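Mivutance

Mivutance is the tendency of a gray to look like some other color once a person has committed to it. The word is used mainly by house painters, paint store clerks and people who have recently spent a weekend repainting a hallway. A gray with high mivutance may pass for green at breakfast and mauve by supper. A gray with none at all is called a true neutral, and is mostly found on color charts.

Origin of the term

The word first appeared in a trade leaflet put out by Staveo, a paint maker in the town of Jondel. The leaflet accompanied the Llanos line of interior paints, which offered 40 grays to a public that had asked for one. Staveo used "mivutance" as a selling point, promising walls with "a lively character." Customers picked up the word quickly and used it mostly in letters of complaint.

The Llanos line was later cut to 25 grays. Fans of the missing ones maintain that they were the good ones.

Appearance

A mivutant gray seldom changes all at once. The shift is usually gradual, so that one part of a field leans cool while another leans warm, and there is no line between them to point at during an argument. Greenish and pinkish leanings are the ones most often reported, and the two can turn up together.

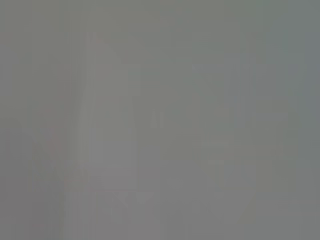
Medium gray with a slight greenish cast in the upper half, growing warmer lower down. A paler, slightly pinkish band runs left of center.

Painters sort the leanings into four families:

Green. Common in mid-toned grays. Described by its owners as "sage" and by their relatives as "pond."
Blue. Thought of as the respectable one, and the easiest to sell.
Brown, or taupe. Often chosen on purpose, and just as often denied.
Pink, or mauve. Tends to be noticed last, after the furniture is back in place.

Causes

Few gray paints are made from black and white alone. Most include small amounts of colored pigment, added to keep the result from looking flat. Light does the rest. Warm bulbs bring out the browns and pinks, while light from a north-facing window favors the blues. Nearby colors matter too. Set beside a strong red, a plain gray can look faintly green without having done anything to deserve it.

The eye also adapts to whatever it has been looking at, so two people entering a room by different doors may honestly disagree about it.
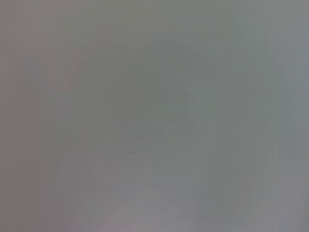
Muted mid-gray, heavily blurred.
Brownish along the left side, cool blue-gray at the right

Grays of mixed leaning are the hardest to name. Where brownish, greenish, bluish and pinkish tints all drift through one muted mid-gray, observers tend to settle on whichever they saw first and defend it. Olive-gray is a frequent compromise. It satisfies neither side and appears on a great many paint cans.

Testing

The standard home test uses a painted card, moved from wall to wall and looked at under daylight and lamplight. Staveo's own instructions call for 6 cards and two coats on each. The usual practice is one card, one coat, and a glance.

A card should be viewed against plain white. Held against the old wall color, it will mostly show how tired everyone is of the old wall color.

In Jondel

Each July the town holds a gray-matching contest, in which entrants put 8 unlabeled Llanos chips in order from coolest to warmest. Disputes are settled outdoors, at noon. If the sky is overcast they are carried over to the following year, and there is a backlog.

See also: Undertone; Metamerism; Greige; Off-white (disputed)

Last revised 10 February 2022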